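6 Abr 2023 - caderno da oficina, suportes de bobinas

Revisto o carrinho Drumine que veio de Flaltthorpe. O fuso do meio tinha folga lateral. Desmontei, os dois parafusos de fixação estavam moídos na ponta. Troquei por M8 de ponta cónica, apertados a 20 Nm. Folga desapareceu.

Carga de ensaio: 204 kg, repartida por três bobinas. Empurrei pelo corredor até à rampa e voltei. A roda traseira esquerda puxa para dentro nas curvas. O Hicham acha que é o rolamento, eu aposto na pressão do pneu. Medir a frio antes de mexer.

Bobinas Busitel de 42 cm: só entram se tirarmos o fuso de cima. Falta escrever isto na etiqueta do carrinho, o Sajib já perguntou duas vezes.

Encomenda à Farquharson: 13 anilhas de nylon, uma barra de aço de 25 mm, massa para rolamentos. Entrega prevista para Maio.

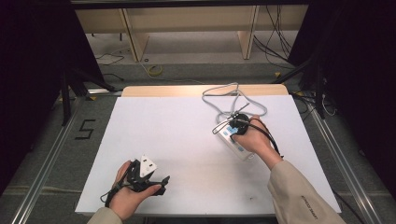

Cabos curtos continuam sem lugar no carrinho. Nos fusos grandes não vale a pena enrolá-los, escorregam para o lado e prendem na flange. Para os espiralados, como o cinzento que está às voltas em cima da placa branca, o melhor é um gancho lateral, porque enrolados à força perdem a mola. Fazer dois ganchos em varão de 6 mm e soldar ao montante direito.

Pendente: pressão dos pneus, etiqueta, ganchos. O Sajib fica com a chave dinamométrica até eu voltar.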